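Ticket: Grays printing green on the Rivard photo printer
Status: Solved
Opened by: Siiri Manninen
Assigned to: Nizar Zoubi
Site: Grudmont, upstairs print room
Category: Printing / Color

Original report (Siiri)

Hi! First of all, I love this printer and I want it back to its old self. Since Tuesday every gray on the Rivard comes out with a green tint. Skin tones look fine, reds look fantastic as always, but a plain gray background looks like pond water. It happens from my laptop and from Yoga's desktop too. We're on the Castaño matte paper, new box opened in March. Ink levels all show above 50 percent. I've turned it off and on, naturally.

Reply from Nizar

Thanks Siiri, great report, and I do like a color problem! Two computers giving the same tint is a really useful clue. Could you run a nozzle check from the front panel (Menu, Care, Nozzle Pattern) and tell me whether any of the lines are broken? Please don't start a deep clean yet, it drinks a lot of ink and we may not need it.

Reply from Siiri

Pattern printed. Magenta has a couple of small gaps on the left, light gray is perfect, everything else is perfect. I ran one normal clean and printed it again and the gaps closed up. Got very excited, printed a gray page, and it's still green. Maybe a tiny bit less green? Yoga says no.

Troubleshooting log (Nizar)

Step 1. Take the computer out of it
Printed the built-in gray ramp straight from the front panel with no cable attached. The ramp came out neutral all the way from white to black, and I held it up to the window to be sure. This is wonderful news, as it means the heads and the inks are healthy. Whatever is going wrong happens before the page gets to the printer.

Step 2. Driver settings
Both machines had color handling set to "Printer manages color" in the driver, and the Bivon layout program was also set to manage color by itself. That's two corrections on top of each other, a classic. Set the driver to "No color adjustment" and left Bivon in charge. Printed again. The green dropped a lot, but the light grays still lean that way next to the ramp from step 1.

Step 3. Try something other than Siiri's file
A computer-rendered picture has light gray right up against a nearly black strip and a big flat gray band going across at a slant. Any tint has nowhere to hide in that. Printed at 100 percent size on the Castaño matte, same settings as step 2. Light grays green, darkest parts neutral. So it isn't Siiri's file.

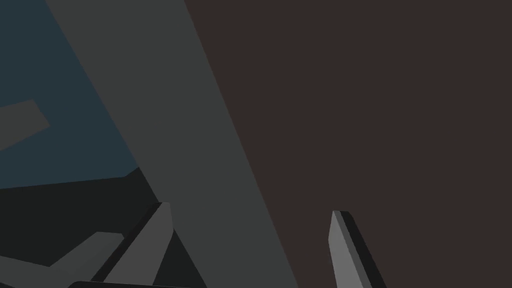 Step 4. Paper profile
Here's where it got fun. The profile list in Bivon had two entries for Castaño matte, with names that match except for the very last letter. One is for the old coating and the other is for the new one. Kerttu Pelkonen remembered that the paper changed when we reordered, and she still had the empty box from the old batch on the shelf. The labels have different product codes. We've been feeding the printer new paper and using the old profile. Kerttu, you're a star!

Step 5. Switch profile and reprint
Picked the new profile, rendering intent left on relative, black point compensation on. Printed both pictures and let them sit for 11 minutes, as matte prints shift a bit while they settle. Put them beside the ramp — beautiful, clean gray from end to end. Siiri's background looks like a background again.

Step 6. Put it on the other computers
Yoga's desktop updated and tested, good. Danilo's laptop had the old profile only, so I copied the new one over and restarted Bivon. It won't appear in the list until you restart the program, and I spent longer on that than I'd like to admit. I've moved the old profile into a folder called Retired on all the machines, in case a leftover pack of the old paper turns up.

Comment from Danilo Magbanua

Confirmed on mine, and wow, what a difference! One question: I have a job of 13 prints that went out in the green period. Is it worth redoing them?

Reply from Nizar

If they have big gray areas, yes, redo those. For the colorful ones I'd put one under the desk lamp next to a fresh copy and see if you can spot it. Mostly I couldn't.

Comment from Siiri

Reprinted the whole portrait set this afternoon and they're gorgeous. I taped the new product code inside the paper drawer lid so we can check it with each box. Happy for this to be closed — thank you!

Closing note (Nizar)

Cause: old paper profile used with new paper, plus color managed twice. The magenta gaps were a separate small thing and one normal clean took care of them. Settings saved in Bivon as the preset "Castaño matte new". Yoga Yusof will run another nozzle check before the next big job.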